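Sârbu 餐厅收餐与摆筐自动化项目
第二阶段进展报告

呈交:Zodetti 基金 工作环境改善资助组
报告人:Cosmin Jitaru(现场协调)
日期:2020年1月27日

各位好,

先说声抱歉,这份报告比上一份长了不少。上次见面的时候你们问我,能不能少写一点机械臂的参数,多写一点收餐间里的人,我当时满口答应,回来一动笔才发现人的事情比参数难写得多,每写一句就想起另外一个人说过的另外一句话。所以请泡杯茶,慢慢看。赶时间的话,可以先看“经费使用”和“需要你们拿主意的事”两节,那里面写得比较干脆。

一、这个阶段从哪里接着做

上一份报告写到六月,那时候 Julo 还只会在一张空桌子上拿一种杯子,拿完放回原处,再拿,再放,像个刚学会开抽屉的小孩。收餐间的同事从门口路过,看两眼,笑一笑就走了。有一位在洗碗机那头做了很多年的大姐跟我说,这东西要是哪天能把碗里的纸巾先掏出来,再来叫她看。这句话我记下来了,后来基本上成了我们第二阶段的工作目标,比申请书里那段话好懂得多。

给没有参加过上次会议的几位简单交代一下背景。Sârbu 餐厅的厨房和收餐间合起来有16个人,分早晚两班。客人用完餐,连托盘一起放到回收架上,由收餐间的同事取下来,倒掉剩的东西,把碗、杯、盘分开,插进塑料碗筐,再推进洗碗机。午间最忙的那一段,台面上同时堆着大约100个托盘,我们去年春天做过一次访谈,大家最怕的就是这一段。手一直是湿的,腰一直是弯的,眼睛还得盯着下一个托盘里有没有叉子夹在餐巾里。洗碗机本身早就是自动的了,可是机器前面这一截,从托盘到碗筐,一直靠人的两只手。

Julo 要做的就是这一截里的一部分。我特别想强调“一部分”这几个字,因为项目刚公布的时候,餐厅里有过一阵不太愉快的传言,说收餐间以后只留一个人看机器。我们花了很大力气去澄清,这件事我放到第四节细讲。

二、练习台上的工作

第二阶段的大部分时间,Julo 都待在后面那间小屋的练习台上。我们没有急着把它搬进收餐间,一来那边地面总有水,二来早班的同事提出过一个很实在的要求:在它学会不摔东西之前,请不要让它站在他们旁边。我觉得这个要求合情合理,就照办了。

练习台是一张普通的木桌,上面放一个托盘、一个碗、一两个杯子和一个碗筐,摆法尽量照着客人真正留下来的样子。“照着真正的样子”说起来容易,刚开始我们几个坐办公室的人摆出来的托盘,规规矩矩,碗在正中,杯子立得笔直。收餐间的同事过来一看就摇头,说客人哪有这么客气。于是改由他们来摆。他们摆的就对了:包装纸揉成一团塞在碗里,餐巾纸压在旁边,碗歪到托盘的一角,杯子挨着碗边站着,手指几乎插不进去。Julo 头一个星期在这些托盘面前表现得很差,我们倒是很高兴,因为总算练到点子上了。

杯子是第一道难关。我们用的是那种半透明的塑料杯,又轻又薄,放在光线底下,相机有时候分不清哪里是杯子,哪里是杯子后面的桌面。一开始的做法是从外面合抱杯身,可是抱紧了杯子会变形,抱松了会往下滑,而且两边都得留出空位,真实的托盘上偏偏没有空位。后来改成捏杯口:两根手指一里一外,夹住杯沿,把杯子带起来,再让它侧过身去。这个主意是晚班的一位年轻同事给的,他说他自己赶时间的时候就是这么拿的,虽然领班不喜欢看见他把手指伸进杯子里。机器的手指倒没有这层顾虑,反正杯子下一站就是洗碗机。
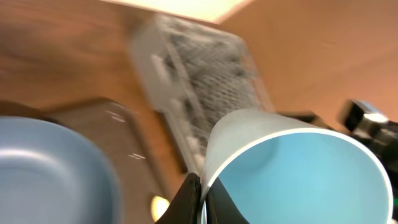 换成捏杯口之后,我们又回头改了手腕的转法。人拿杯子翻过来插进碗筐,是一个连着的动作,手腕、肘、肩膀一起转,自己根本不觉得。Julo 原来把它拆成好几步,拿起来停一下,转过去停一下,往前送再停一下,看着让人着急,站在旁边的同事忍不住要伸手去帮忙。在安全上这恰恰是最不该发生的事,机器越迟疑,人越想插手。所以我们把停顿一点一点去掉,让它的动作连贯起来,速度并没有提高多少,可是旁边的人看着安心了,也就不再伸手了。这一点我们在申请书里完全没有想到过,我觉得值得写给你们看。

碗比杯子好办,毕竟重一些,碗沿也厚,麻烦在于碗里的东西。现阶段的分工是这样的:碗里有纸巾、包装纸之类的,由人先取出来;碗里空了,Julo 再接手。你们可能会问,那位大姐当初说的“先把纸巾掏出来”做到了没有。我得老老实实回答:练习台上试过,有时候能夹出来,揉得松的纸巾比较好夹,压扁了贴在碗底的就不行,眼下还谈不上可靠。大姐来看过一回,站了好一会儿,最后说了句“比上次强”,就回去干活了。以她的脾气,我把这句话当作表扬。

软包装是另外一类麻烦。它会弹,会翻,刚才还是这个形状,手指一碰就换了个形状,上面又花花绿绿的,软件有时把一张包装纸当成两样东西。我们请 Kiren 的工程师来看过,他们的意见是先不要在这上面花太多力气,不如让“认得出这里有杂物、请人来拿”这一步先做扎实。我们采纳了这个意见。现在 Julo 看见碗里有杂物,会把手臂收回去,亮一盏提示灯,等人处理完按一下台边的按钮再继续。按钮很大,是特意选的,戴着橡胶手套也按得到。

三、碗筐,以及手指上的那层胶面

我原以为碗筐是最不需要操心的东西。塑料的,便宜,结实,一排一排的插齿,往里插就是了。可我们在碗筐上花的时间,比在杯子上花的还要多,这里把原因说细一点,因为它牵涉到后面的一笔预算调整。

碗筐的底是网格,上面一排排立着插齿。从人的角度看,插齿的作用很明白,盘子往两排中间一靠就行了。从机器的角度看,网格下面透出桌面的颜色,插齿一排挨着一排,越往远处越密,长得又都一样,深度相机看过去经常算错,以为自己在第三排,其实已经到了第四排。手指往下伸的时候,就会碰到插齿的顶。碰一下倒不会怎么样,塑料有点弹性,可是碰得多了,手指末端那层带纹路的胶面就会磨花。磨花了以后抓力会变,原来调好的夹持力就得重新调。

起初我们没把磨损当回事,以为胶面能用很久。后来有几天,杯子忽然开始打滑,大家把软件翻来覆去查了个遍,怎么也找不出毛病。还是负责打扫那间小屋的同事随口说了一句,你们那个手指头是不是该换了,跟她的手套一样,指尖先坏。拆下来一看,果然靠近指尖的地方已经磨得发灰。从那以后我们订了一条规矩,每周一开工之前先看指尖,看完在本子上签个名。本子就挂在练习台旁边,谁都可以翻。

针对碗筐本身,我们和 Kiren 一起试了两个办法。第一个办法是换一种筐,插齿疏一些,颜色深一些,相机看得清楚。试下来机器很满意,人却很不满意:疏的筐装得少,原来一筐能放下的碗现在要两筐,推进洗碗机的次数多了,等于把省下来的力气又还了回去。早班的同事试用了几天,客客气气地把筐还给了我们。第二个办法是筐不换,让 Julo 每次开始之前先从上方看一眼整个筐,以筐的侧壁作基准,再去推算插齿的位置,这样就算中间有几根看不准,也不至于整排都错。目前用的是第二个办法,撞到插齿的情况明显少了,但还没有少到我们可以不管的程度。

还有一个小细节,说出来也许你们会觉得好笑。筐底和托盘上总会落一些碎屑,面包渣之类,人看见了顺手一抹就过去了,机器却不知道该拿它怎么办。有一阵子软件把托盘上一小撮白色的碎屑当成了一个需要拿走的物件,手指伸过去,很认真地捏,捏不起来,再捏。几位同事围着看,给它加油。后来我们设了一个尺寸下限,太小的东西一律不理,问题就没有了,不过据说有人还挺怀念的。

练习台上现在的标准流程,我照着墙上贴的那张纸抄在这里,方便你们来参观的时候对照:
开工前检查指尖胶面,在本子上签名。
把碗筐放到位,让 Julo 先看一遍筐。
由当班同事摆好托盘,碗里留不留杂物由摆的人决定,不必事先告诉机器这一边的人。
Julo 先取杯子,后取碗;遇到杂物亮灯等待。
人取走杂物,按按钮,手退到黄线以外。
一筐放完,由人检查有没有插歪的,插歪的记在本子上,再由人推走。
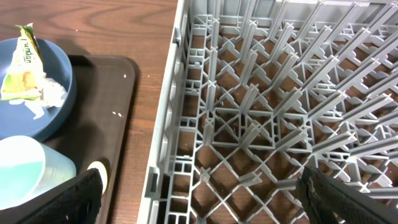
四、对收餐间的同事来说,改变了什么

这一节我改了好几稿。

先说那阵传言。去年项目刚批下来,餐厅管理层在告示板上贴了一份通知,措辞大概是从申请书里摘出来的,有“提高效率”“优化人力”这样的话。我是看到通知以后才意识到,同样几个词,写给基金看是一个意思,贴在收餐间门口就是另外一个意思了。当天下午就有人来问我,合同到期以后还续不续。我答不上来,因为这不归我管,但我也知道“不归我管”这句话在那个时候说出来有多难听。后来餐厅经理和我一起,利用换班的时间开了两次会,早班一次,晚班一次,把话讲清楚:项目期内不会因为 Julo 减少岗位,排班的变动要提前商量,谁的工作内容变了,要先问过本人。这几条后来写成了一份书面说明,附在报告后面。

说完这些,气氛并没有一下子变好,这也很正常。真正开始松动,是在大家动手摆托盘之后。前面提过,练习用的托盘改由收餐间的同事来摆,本来是出于技术上的需要,没想到他们摆得很起劲,还互相比,看谁摆的托盘最难收。有人把杯子斜扣在碗里,有人把叉子藏在餐巾底下只露一点点尖。我们做软件的同事每次看到都要倒吸一口气。可也正是在这个过程里,他们看清楚了机器会什么、不会什么,心里有了数,说话的口气也跟着变了,从“你们那个机器”慢慢变成“Julo 今天怎么样”。

具体的变化,我按自己的观察和访谈的记录来写。

弯腰少了一点。目前进入试运行的是晚班收餐间靠墙的那一个台位,只在客人不多的时候开。在这个台位上,人不用再反复俯身往筐里插杯子,主要是站着取杂物和检查。一位肩膀有旧伤的同事主动要求排在这个位置,她说晚上回家能自己把晾衣杆举起来了。我没有办法证明这和 Julo 有关系,但她愿意让我写进来,我就写进来了。

等待多了一点。这是我们没有预计到的坏处。机器工作有自己的节奏,人在旁边要等灯亮,等的那几秒钟不长不短,想做点别的又不够。习惯了一双手不停的人,忽然要站着等,很不自在,有一位同事说,站着不动比干活还累,而且总觉得领班在看他。我们调整了台位的布置,把倒剩饭的桶移到同一侧,让人在等的时候可以先处理下一个托盘,情况好了些,可是那种“被机器带着走”的感觉还在。下个阶段我想认真对待这件事。

说话的声音变了。这一条听上去不像报告里该有的内容。收餐间很吵,大家平时靠喊,隔着洗碗机开玩笑。试运行的那个台位,因为要注意黄线和提示灯,站在那里的人不太参加聊天,几个人先后跟我提过,说站在那边有点冷清。现在的办法是同一个人每次最多站半个班,然后换人。这是他们自己商量出来的,我只是把它写进了排班表。

手上的活计变了,学的东西也变了。有四位同事参加了基础操作培训,学怎么停机、怎么重启、怎么看指尖、怎么在本子上写清楚出了什么问题。培训原本是用幻灯片讲的,第一次讲到一半就有人打瞌睡,毕竟是下了班来听的。第二次我们改在练习台边上,算正常工时,随讲随做,效果好得多。其中一位同事现在写的故障记录,比我写的清楚,她会写“杯子在碗的右边,挨着,手指从左边进去,碰到碗沿”,一句话就够工程师明白了。我和餐厅经理正在商量,能不能在她的岗位说明里把这项工作正式写进去,工资上也有所体现。

也有人到现在还是不喜欢 Julo,我觉得应该如实告诉你们。早班有两位同事明确表示,不愿意站到机器旁边,理由各不相同,一位是不放心它的动作,另一位说得很直接,她喜欢自己现在的活,做得又快又好,不想有人或者有东西来替她做。我们尊重他们的意思,早班目前没有安排试运行。

五、安全与卫生

这个阶段没有发生人员受伤。发生过的都是小事:杯子掉到地上,碗筐被推歪,有一次手臂在收回的时候碰到了挂在旁边的抹布,把抹布带走了一段路。每件事都记在本子上,后来抹布的挂钩换了地方。

黄线是贴在地上的,贴的位置前后改过两次。第一次按设备说明书贴,离得很远,人要跨一大步才够得到碗,结果没有人遵守。第二次请站台位的同事自己试,伸手能够到碗、退半步就出线,贴在那里以后大家都守得住。餐厅的安全员看过,也测过手臂能伸到的最远位置,签了字。

卫生方面,Julo 碰到的都是用过、还没有洗的餐具,洗净之后的餐具它一概不碰,这一点从立项开始就没有变过。手指每班结束后拆下来清洗,胶面上的纹路容易藏东西,需要用小刷子刷,我们给台位配了专用的刷子,颜色和洗碗用的不一样,免得混。

六、经费使用

总的来说,支出在预算范围以内,有一处需要调整,明细表另附,这里只讲大意。

设备一项比原计划少用了一些,原因是第二台相机没有买,改用了手腕上的那一台,目前看够用。消耗品一项超了,主要超在手指胶面上,原来的预算只按偶尔更换来估,现在知道它跟着碗筐的磨损走,换得比想象中勤。培训一项也有超支,因为改成了正常工时内进行,要付替班的工资,这笔钱我认为花得很值,也希望你们同意。

我想申请把设备项下的结余挪到消耗品和培训两项,总额不变。

七、遇到的困难

除了前面讲过的,还有几件事拖了进度。

小屋的光线变化大。上午和傍晚完全是两个样子,木桌面反光发暖,半透明的杯子在上面尤其难认。我们加了一盏灯,又在墙那一侧挂了帘子,有改善。收餐间是日光灯,反而稳定,只是水汽重,镜头要常擦。

餐厅换过一批餐具。换之前没有人告诉我们,其实也没有人有义务告诉我们,采购是按老规矩走的。新的碗沿稍微薄一点,Julo 在头两天夹得很不稳。现在采购那边答应,换餐具之前先给练习台送一套样品过来,我为此请采购的同事喝了咖啡。

还有就是我自己的时间。现场协调这个岗位当初按半职设计,可换班时间正好是大家愿意说话的时间,一早一晚都得在,中间又走不开。我不是在诉苦,只是觉得别的餐厅将来要做类似的项目,这一项最好多算一点。

八、下一阶段的安排

下一阶段为期12周,计划如下,先后次序可能会有小的变动。

头5周继续留在晚班的那个台位上,不增加时段,先把插歪的和打滑的情况压下去,同时把等待的问题解决掉。我们有一个想法,让提示灯提前一点亮,告诉人“快要轮到你了”,这样手上的事情可以自己掌握着收尾。软件上不难做,要看站台位的同事觉得有没有用。

之后,如果晚班的同事同意,把试运行延长到晚餐的高峰。是否延长由他们开会决定,我和工程师列席,不投票。

练习台那边接着练两样东西,一样是碗里的纸巾,一样是靠得很近的杯子和碗。包装纸暂时不碰,仍然由人来取。

另外要做第二轮访谈,问题和第一轮大体相同,方便对照,再加上几个关于等待、轮换和聊天的问题。访谈由餐厅以外的人来做,记录不写名字。第一轮是我自己做的,后来才听说,有些话当着我的面大家不太好意思讲。

九、需要你们拿主意的事

第一,上面讲的预算调整,请在下次付款之前给个答复,邮件就可以。

第二,早班是否纳入试运行。申请书里写的是两班都做,按现在的情形,我倾向于下一阶段仍然只做晚班,早班等同事们自己提出来再说。这样一来,有一项指标肯定完不成,我想事先得到你们的谅解,免得到时候为了凑指标去做工作。

第三,你们上次提到想带另外几家受资助的单位来参观。非常欢迎,只是请避开午间,人也不要一次来太多,收餐间的过道很窄。参观的时候,请务必给同事们留出讲话的时间。他们已经在讨论由谁来摆那个最难收的托盘给客人看了,杯子和碗怎么放,据说还在保密。

附件:经费明细表;岗位与排班书面说明;台位安全检查记录;练习台故障本复印件(节选)。

有任何疑问请直接打电话给我,下午两点以后比较容易找到人。

Cosmin Jitaru
Sârbu 餐厅 收餐间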